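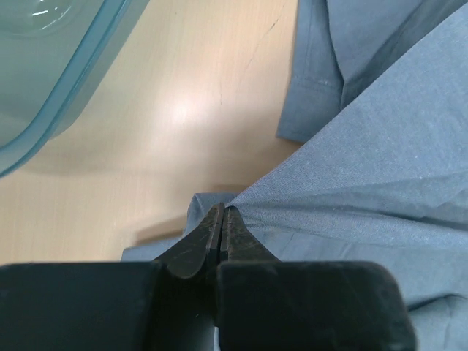

Jaws shut on the blue-grey cloth, wrist camera view.

Monday, June 8, 2026

What an evening! I got to the shop straight from work and stayed until Birutė wanted to lock up. The new jaw tips are on Sidero at last, and I could stare at that little bunch of fabric between them for hours -- look at the creases fanning out from the pinch! The tips are pretty scratched already, but they meet in a neat thin line and I'm leaving them alone.

Grip force is set to 88 for now. Hiếu thinks 90 would be fine. I want to try thicker cloth before I touch it. Merike says to stop fiddling and start on the folding code, and she's right, but I love this part.

Still to do: the lamp. There's a big white glare spot on the table and I don't trust the camera to find an edge near it. Žydrūnas has a shade at home he'll bring over. Also need two more M3 screws, and a longer cable for the wrist.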